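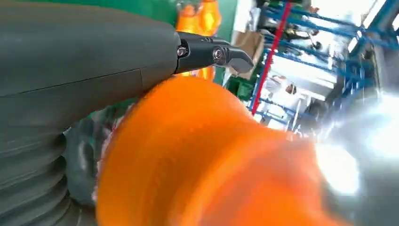
Gripper up close, orange everywhere.

OK quick one tonight because I have a train at 6 and haven't packed. A few of you asked what I thought of the Prurkarmont sorting package after I went up to Kellham to see it. So. Notes, mostly in the order I scribbled them.

What it is: you rent the hands, the arms, the training time and a person to set it up. You don't buy anything. Prurkarmont ships the kit, Nicanor Salcedo or someone from his team turns up, and they teach it your product. Your bottles, your cartons, whatever you have. Then they leave and you get a phone number. I've seen this kind of offer before and the phone number is usually the weak part, more on that below.

Why I care: Rocío runs the packing side at Uvolholm and has been trying to get returns handled for ages. Returned bottles come in any old way, on their sides, caps every direction, and somebody has to stand there and turn them label up. Boring, hard on the wrists. She asked me to go look before she signs anything. I said yes before I checked how far Kellham is. Three changes. Never again.

The good stuff first.

The grip. I went in expecting the usual, a pinch gripper that either drops a soft bottle or dents it. The one I watched closest had a thin linked finger with a curved tip, and I like the shape. Screws are right there on the outside so you can get at them with a normal driver. Small thing but if you've ever had to take a whole cover off to tighten one joint you'll know why I wrote it down twice.

Two hand types on offer, you can mix. Jointed fingers on one side, simple two-finger gripper on the other. I thought that was a sales gimmick. Changed my mind after an hour or so of standing there. The fingers go around the bottle, the gripper is cheaper to fix. Iñaki Campos (he does the service contracts) told me most people who start with two of the fancy ones swap one out later. He'd say that, he sells both. But it matches what I'd do. 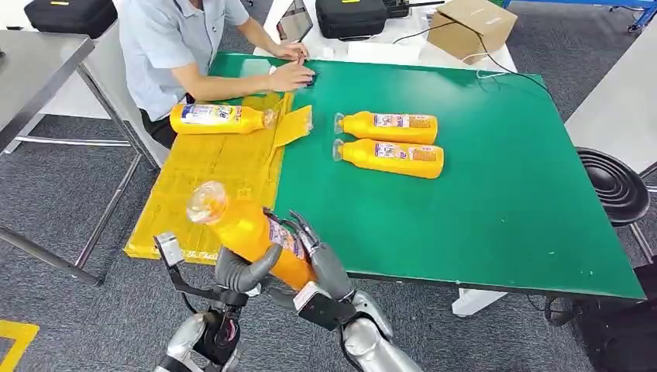
Setup is the bit that impressed me most, and it's the least exciting bit. A green mat, a piece of cardboard, ordinary tables. No cage of special fixtures you have to buy from them. If your cardboard gets tatty you cut another one. Rocío will love that, she hates ordering parts.

Now the grumbles.

Cables. There are cables looping off the gripper and I don't like it. They're thin and they hang out in the open. In a clean room with carpet tiles, fine. At Uvolholm there is tape and string and shrink wrap flying about and something WILL catch. I asked for a sleeve option all the way down, got told it's "on the list". Hm.

Speed. They quote 59 an hour for mixed bottles. That is slow!! A bored teenager beats that before lunch. Nicanor's answer is that it doesn't go home at lunch, ok, fair, but then don't put the number in bold on the front of the leaflet.

Training time. The offer includes four sessions and after that you pay. I think four is tight if you have more than one bottle shape. Uvolholm has I-don't-know-how-many, plus the seasonal ones in April with the different caps. Ask for more sessions up front, they'll give on this, I could tell from Iñaki's face.

The phone number. I tested it from the parking lot, naturally. Casimiro Sepúlveda picked up on the second ring, knew what a wrist fault was, didn't put me on hold. So I take back what I said at the top. But one call isn't a pattern and I'd want to try it again at two in the morning, when the night shift would realy need it.

Compared to Miranda, which is the other one people keep emailing me about: Miranda is faster and it wants everything standing up in a neat line before it starts. If your stuff arrives neat already get Miranda. Rocío's does not arrive neat.

Would I sign? For Uvolholm, yes, the short term, with extra training written in and the cable thing sorted before it ships. I would not take the long contract. The discount looks nice but they're changing parts too often still — you'd be stuck with this year's hand.

Things I forgot to ask and should of: what happens with leaky bottles. How you clean the finger pads. Whether the mat has to be green. Nghĩa Nông if you're reading this you had it in your old place for a while, right? Leave a comment or just mail me, I'll add your answers in.

Also the canteen up there does a very decent lentil soup, in case anybody else is going.

Right, packing.

Print this post | E-mail this post

Contact | Copyright, all rights reserved | Back to top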